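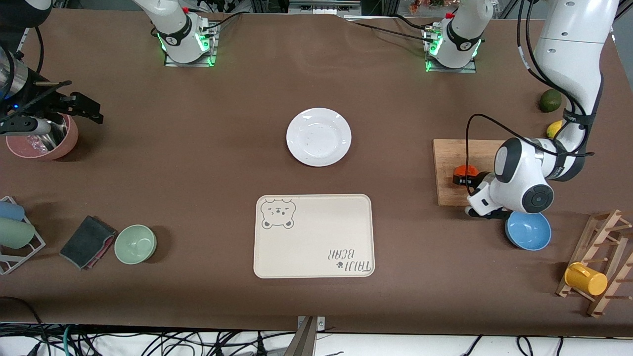 O almoço que voltou à cantina

Em Millberg, a cantina da antiga fábrica de fios esteve fechada durante 10 anos. Quando Firdevs Akyol pediu as chaves, em outubro, encontrou as mesas empilhadas e um fogão que ainda acendia. Hoje são servidos ali até 200 almoços por dia, quase todos a pessoas que moram sozinhas.

A ideia é simples: cada um paga o que pode e come à mesa com desconhecidos. «No começo as pessoas sentavam-se longe umas das outras», conta Firdevs. «Agora discutem por causa da sopa.»

A sopa é assunto sério. Yavuz Öztürkmen, de 70 anos, foi tecelão na fábrica e defende que a lentilha deve ferver muito devagar. Canan Çınar, que cozinha com ele, prefere mais limão e menos paciência. Os dois chegam às sete da manhã e ainda não fizeram as pazes sobre este ponto.

Os legumes vêm de Adari, a duas horas de camioneta. No inverno chega sobretudo couve – muita couve – e a ementa repete-se. Os clientes reclamam um pouco, depois pedem o segundo prato e ficam a conversar até às três, quando Canan começa a levantar as cadeiras.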